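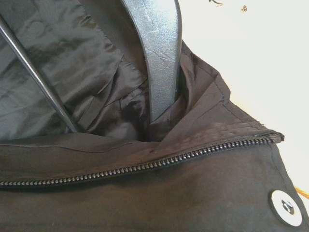

Ellbridge Tenants Association
Minutes, monthly meeting, Thu 15 December
Held in the ground floor laundry lobby, Ouellet building

Chair: Yasmine Slaoui
Present: see sign-in sheet. Quorum met.
Apologies: units 4B, 7A, and the Drumida Street reps (bus trouble)

Started late, key to the lobby cupboard missing, chairs borrowed from the bike room.

1. Last minutes
Approved with one fix. The September item on gutters should say north side, not south. Slaoui to initial the paper copy.

2. Heat and hot water
Long item. Top floor still lukewarm in the mornings, worst before 7. Second floor too hot, windows open all night. Management company (Vonumard) says the boiler was serviced and is "within range." Asked which range, no answer yet.
Unit 5C has kept a log of radiator temps, morning and night. Agreed everyone on 5 and 6 should do the same thru the end of the month, same times, write down the room too. Forms by the mailboxes.
Motion to send a joint letter to Vonumard with the logs attached. Carried, no votes against.
Action: Slaoui to draft, 5C to check the numbers.

3. Laundry
Dryer 2 eating cards again. Out of service note keeps getting taken down, please leave it up. Vonumard wants to raise the wash price and move everyone to an app. Mixed feelings. Older tenants on 1 and 3 don't want an app, a few people on 6 would like it. No vote. Ask Vonumard if cards can stay alongside.
Also clothes left in machines overnight. Suggestion of a 20 minute grace period, after that the next person can move them to the table. Some grumbling about strangers handling other people's things. Agreed to try it until the next meeting.

4. Front door
Closer is slamming. 1A can hear it in bed. Super has adjusted it, lasted two days. Needs a new one. Vonumard asked for three quotes, Slaoui pointed out thats their job and not ours. Will go in the same letter as the heat, seperate paragraph.
Buzzer for 3C rings in 3D. Known. On the list.

5. Snow and salt
Side steps on the Drumida Street side weren't done after the last storm until past noon. Salt bucket empty. Contract says walkways cleared by 8. Copy of the contract requested, not received.
Tenants who want to salt the steps themselves can, bucket will be refilled and kept inside the side door. Not on the landing, it was kicked over twice.

6. Money
Balance read out. Dues are in from 33 units. Reminder slips under doors for the rest, friendly wording please.
Spent: printing, a lock for the notice case.
Request from the garden group for $100 toward spring soil and a new hose reel. Discussion on whether the old reel can be fixed. 2D will look at it. Approved up to the full amount, receipts needed.

7. Storage cages
Cage 13 has no name on it and is full to the ceiling. Notice goes on it this week. If no one claims it, raise with Vonumard, do not cut the lock.
Two households still waiting for a cage. List kept by Slaoui, first come first served.

8. Winter potluck
Going ahead, same room as last year. Sign up sheet on the notice case. Need plates, a second folding table, somebody with a coffee urn. Label anything with nuts.
Music off by 10.

9. Any other business
- Packages: please don't prop the inner door for drivers.
- Recycling pickup moves back a day over the holidays.
- 6B asked about pets policy, wants it in writing. Slaoui has the old lease rider, will scan.
- Hall light outside 4A flickering, reported again.

Next meeting: January, day to be posted. Heat first on the agenda.

Closed 8:50. Chairs back to bike room.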